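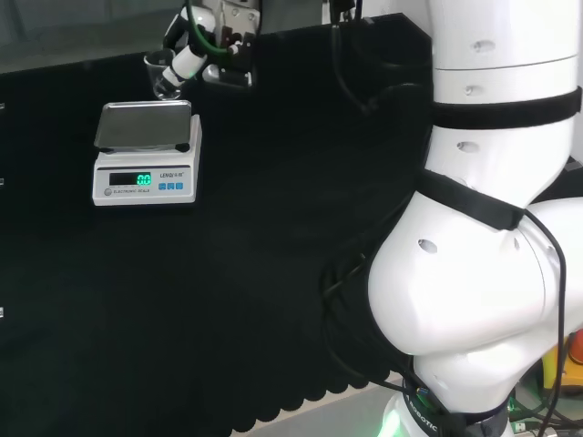 Figure 1: White arm with two black straps

Projects > Year 2 > Pisholm Brook
Print this page | E-mail this page

Salt in Pisholm Brook after winter gritting
Project report by Keisha Kasprzak and Noemi Longo
Supervisor: Joanne Mapplebeck

We wanted to find out how much road salt reaches Pisholm Brook, and how long it stays there. The brook runs beside the main road and goes under it twice before it meets the river. Gritting lorries use the road from November onwards.

We chose 7 sampling points, starting above the first bridge and ending at the weir. At each point we filled a bottle from the middle of the stream and wrote down the water depth. The bottles were kept in the cold store overnight. Next day we filtered the water, dried a measured amount and weighed what was left.

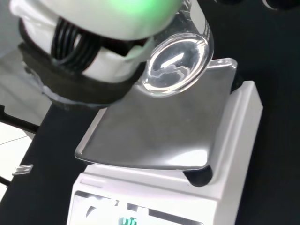 Results

The lowest figure came from the point above the first bridge, as we expected. The highest was 622 milligrams per litre, just below the second bridge, where a drain from the car park comes in. Readings there stayed high for three days after the last gritting — longer than we had guessed.

Below the drain the salt level fell slowly. We think this is due to the field ditch on the left bank, which brings in fresh water after rain.

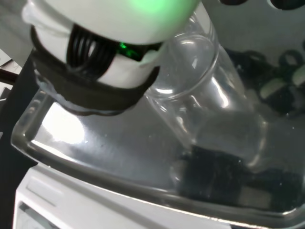 The ditch was nearly dry in January, and in that month the level at the weir was almost the same as at the second bridge. We could not measure the flow in the ditch itself because the bank was too soft to stand on.

Problems

Two bottles from the weir leaked and we had to leave them out. We also missed the first gritting of the season.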